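Counselling Skills, Unit 3: Contracting and session frequency

Before the first full session, the counsellor and client agree how often they will meet, for how long, and what it costs. Put this in writing. The Vestine agreement form in your pack has space for all of it, and for the notice needed to cancel.

A client may later ask to come more often - or less. Don't answer straight away. Ask what has changed, and note the client's own words. A request made in distress can be looked at again at the end of the session.

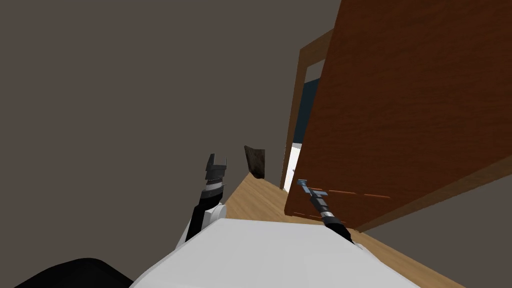

Fig. 1. Simulated room with a door, robot arms in front.

Contact between sessions also needs a clear rule. Say which messages you will read, and when. If a client is at risk, follow the emergency steps in your placement handbook and tell your supervisor the same day.

Keep a log of your practice hours. You need 100 by the end of the course, and 26 of them must be observed.

Reading: Ní Mhurchú, chapter 3, on boundaries. Bring a completed Vestine form to the next class.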